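Mudanza, semana 2

Escribo esto sentada en el suelo porque las sillas siguen en el otro piso. Bueno, tres sillas. La cuarta no sé.

Ya está casi todo en Rudside. Quedan los libros, la bici, una lámpara que no cabe en ninguna caja y el congelador, que no pienso descongelar hasta el último dia. 37 cajas llevo apuntadas en la libreta y la mitad pone "varios". Error mío. La próxima vez (no habrá próxima vez) pongo lo que hay dentro y ya.

Lo del contrato de la luz, un horror. Llamé a Idano a las 9 de la mañana, me pasaron con otro departamento, música, más música, se cortó. Volví a llamar. Que falta un papel del anterior inquilino. ¿Qué papel? Pues uno. Al final me lo mandaron por correo y era una hoja con dos líneas, dos, y por eso estuve cuatro días cargando el móvil en el trabajo.

El agua en cambio, perfecta. Sale marrón el primer minuto pero sale. 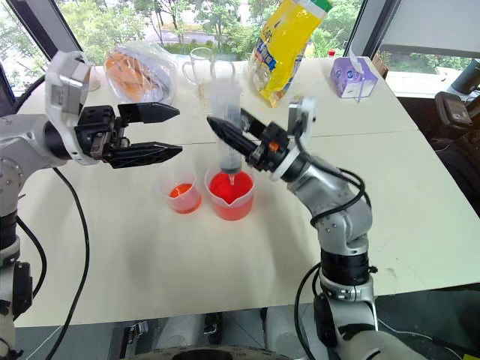 La furgoneta la alquilé en Trornard – más cara que las otras pero la podías devolver de noche. Conduje yo. Nunca habia conducido nada más grande que un utilitario y la calle nueva es estrecha, en cuesta, con coches a los dos lados. Subí en primera todo el rato. Un señor me hizo señas desde la acera y no entendí ninguna, le di las gracias igual.

Lo peor, el sofá. No entraba por la puerta. Medido estaba, eh, medido dos veces, pero medí el hueco sin contar con el giro del rellano. Hubo que quitarle las patas, luego el respaldo, luego la puerta de casa. Una hora y pico. Tiene un rasguño atrás que queda contra la pared, así que como si no existiera.

Gastos: había calculado 1000 euros para todo y me he pasado. La fianza aparte, claro. Lo que se va sin darte cuenta son las tonterías: cinta, bombillas, un escurridor, cortinas que encima quedan cortas. Y cenar fuera porque la sartén está en una caja de "varios".

Cosas buenas del piso – que las hay: da el sol en la cocina por la tarde, hay panadería abajo, no se oye a los de arriba. El armario del pasillo es enorme. El autobús pasa cada mucho pero te deja en la puerta.

Pendiente: cambiar la dirección en el banco, llevar las llaves viejas, comprar burlete para la ventana del baño antes de febrero, encontrar el cargador del portatil. Y las cortinas, que no sé si devolverlas o bajar la barra.

Si alguien quiere cajas vacías, que me escriba. Las tengo plegadas en la entrada y ya me he tropezado con ellas varias veces.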